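The Quiet Return of the White Table

When Jelle Aerts moved his workshop out of the old Geerts building in April, he took with him very few things. The shelves stayed, the brown desks stayed, and a carpet that everybody disliked stayed also. What he carried down the stairs, with the help of his colleague Siebe Dewulf, was one white tabletop. It was wrapped in two blankets and it scratched the door frame anyway.

"A dark table hides what you do on it," Aerts told me. "I lose a black screw on it and then I lose the afternoon."

I have visited many workrooms for this magazine, and for years the fashion was wood with visible grain, oil, knots, the whole forest. It is beautiful, and it is also busy to look at. Now I see more and more people who ask for a pale surface with nothing printed on it. Romari, a small shop that cuts tabletops to size, sold 526 white ones last year. The owner showed me the order book with some pride, and also a sample which her dog had chewed.

White is not one color, of course. Dewulf spent three evenings with sample cards from Calix before he agreed to anything. One was too yellow and made paper look dirty. Another was so shiny that the lamp appeared in it like a second lamp. The one they chose leans a little to blue, and he says it is restful late in the day, when the eyes are tired. It cost 75 euros more than the yellow one. They discussed this for longer than it deserved.

Then there is the matter of light. On a pale table, a lamp placed to one side gives every object a soft shadow, and this shadow helps the hand to judge how high a thing stands. Aerts moved his lamp many times before he was content. 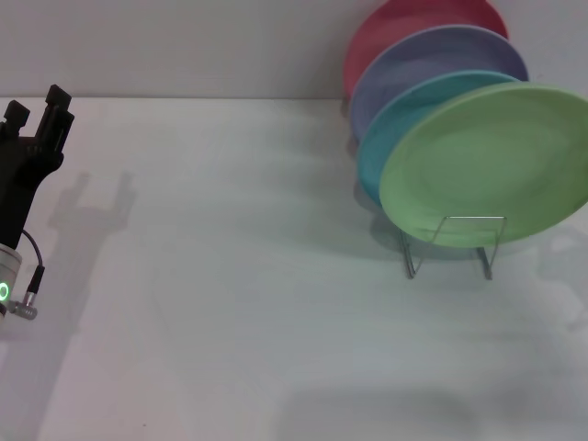 He cleans the table in the evening with a damp cloth and a drop of dish soap, never with powder. For pencil marks he uses an ordinary eraser. Coffee must be wiped at once, and he asks visitors to keep their cups on the windowsill, where I also had to put mine.

Dewulf would still prefer a slightly bigger top. There is a Surnero model he likes, number 2602 in the catalog, with rounded corners, and he has left the page open where Aerts will find it. Aerts has found it. He says the old corners are fine, and that the new one would not go through the door.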